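This repo holds the match logs and input traces behind the Otolel aim-latency tables. It's for people who want to check the numbers or rerun them with their own mouse, keyboard or pad.

## What's in it

- `matches/` - one CSV per match, 1,738 files
- `inputs/` - raw click and key events, one file per player per match
- `settings/` - sensitivity, field of view and polling rate for each player
- `tools/` - the scripts that build the tables

All matches were played on the Plodent practice server in September, on the small map only. Big-map matches were dropped because the server tick rate wasn't stable there.
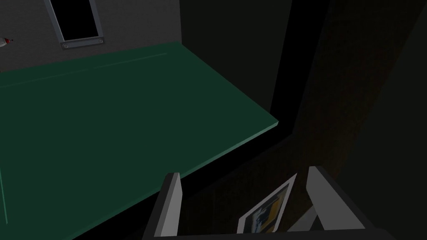 *Dark green tabletop, gray wall behind.*

## Columns

| Column | Meaning |
|---|---|
| `match_id` | matches the file name |
| `player` | random seven-letter code |
| `t_input` | time of the click, in ms, client clock |
| `t_server` | time the server logged it, in ms |
| `device` | mouse, pad or keyboard |
| `hit` | 1 or 0 |

`t_input` and `t_server` come from different clocks. Run `tools/align.py` before you subtract one from the other. It reads the sync pings at the top of each input file and writes a new column, `t_aligned`. Files with fewer than 30 pings are skipped and listed in `skipped.txt`.

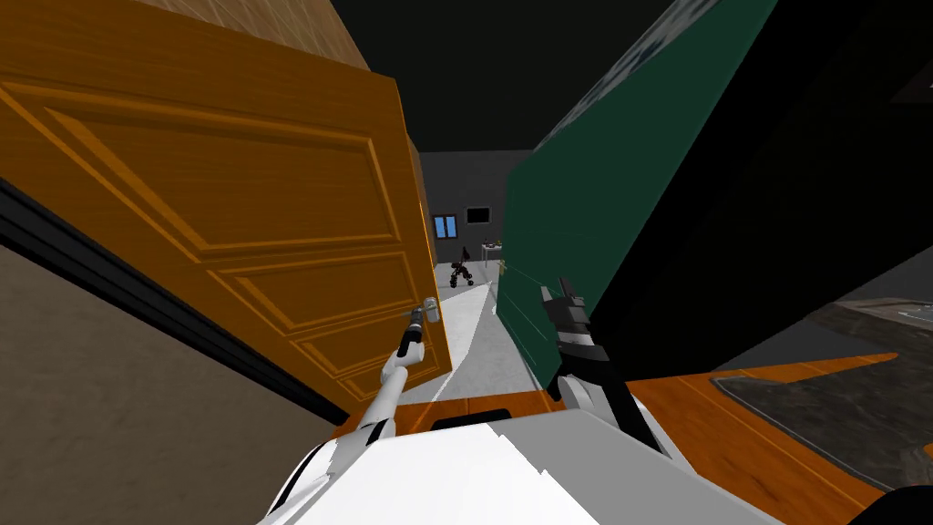
## Rebuilding the tables

1. Install Python and the packages in `requirements.txt`.
2. Run `tools/align.py`.
3. Run `tools/tables.py --out results/`.

On a laptop the whole thing takes almost 30 minutes, most of it in step 2. You can pass `--device mouse` to build just that part.

The output should match `results_ref/` to the last digit. If it doesn't, check your pandas version first - older ones round the percentile columns differently. 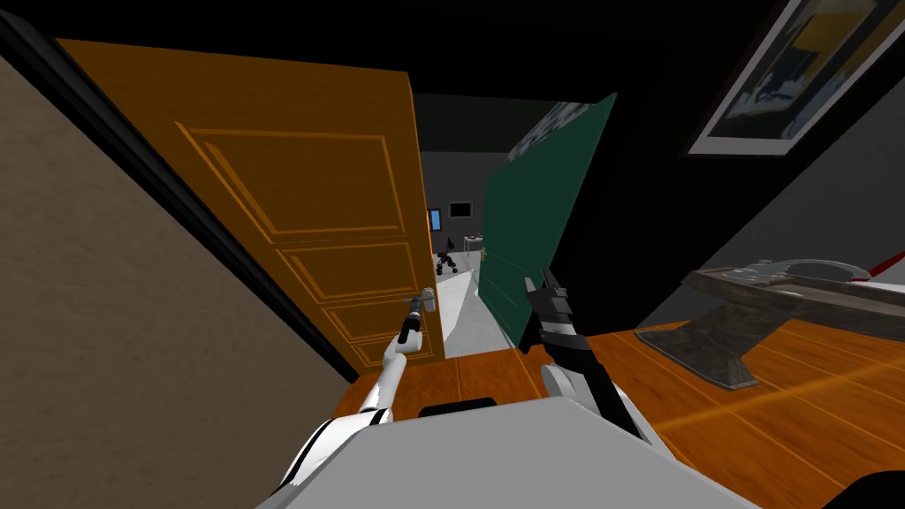 *Left gripper at the lever handle, orange door open.*

## Known problems

- Pad players are a small group and most of them use the same Stunano pad. Don't read the pad rows as true of pads in general.
- Version 1 had two players' settings files swapped. Fixed in version 2, and the old tables are gone.
- Wireless mice that went to sleep between rounds show one very slow first click. Those clicks are kept in the raw files and left out of the tables.
- Monitor delay isn't measured at all. The times stop at the server log, so nothing here tells you what a player saw or when.
- Seven matches end early after a disconnect. They have `_short` in the file name.

## Player data

Players agreed to have their inputs published under a code. Chat and voice were never logged. A player can ask to be taken out, and the next version will leave their files off.

## Questions and notes

Open an issue if a file won't parse, and include the `match_id`. Please don't send fixed CSVs as a pull request. Send the script change and we'll rebuild.

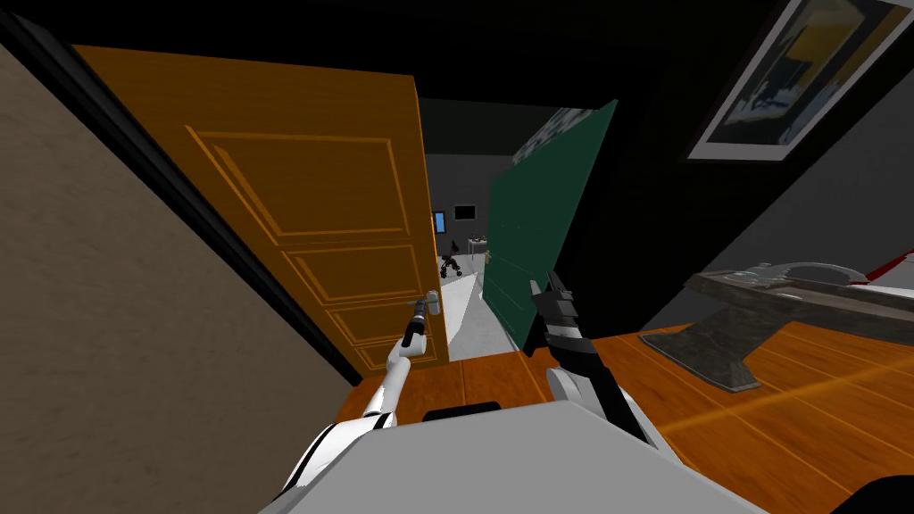 Chaltu Gashaw: could the settings files list the mouse DPI as well as the in-game sensitivity? Without it I can't compare two players who both have the slider at the same spot.

DPI is in the sign-up form for most players but not all of them. It will go in as an optional column in version 3, blank where we don't have it.

## License and contact

Data is CC BY 4.0, scripts are MIT. The alignment method follows the one in the Angelovski input logger, rewritten for our file format. Maintained by Robel Gebru.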